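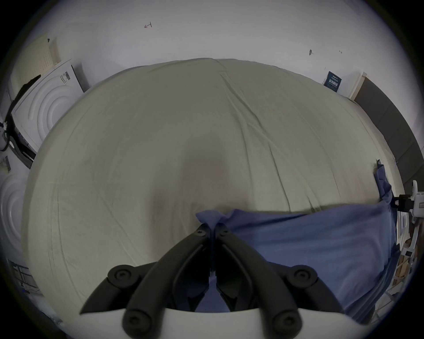 **Pendcombe Linen & Housekeeping - staff list**

Hi all,

Ingrid asked a fair question this morning and I'd like to answer it where everyone can see. Her note first:

> I heard at lunch that once the Horance folder is running they'll only want 2 of us on the folding side. Is that true? And if it is, who does the blue stuff? It slides all over and the machine jams on anything with a soft edge. I've been folding here a long time and I'd like to hear it from you before I hear it from the break room.
>
> Ingrid Yazzie

OK, so, yes and no! The folder is meant for flat sheets and pillowcases, and on those it's fast - 600 pieces in a shift when it's behaving. So there will be 2 people at that station, that part is true. But the other folders aren't going home. They move over to beds and mixed pieces, same hours, same pay, and I have that in writing from Tlapale (ask me and I'll forward it).

The blue pieces are a different story. Pinching up a bit of loose cloth on top of a fitted sheet sounds like nothing until you try it with two stiff fingers, and then you remember how much your own hands know. That work is staying slow for a while, and it needs people who can say what a good grab looks like. Ingrid, I was hoping that would be you...

What I don't love is the noise, and the 40 minutes of startup checks that somebody has to come in early for. I've asked for those to be paid as regular time and I'm still waiting on an answer. Please send me your gripes before the June meeting, even the small ones.

Talk soon,
me, extension 102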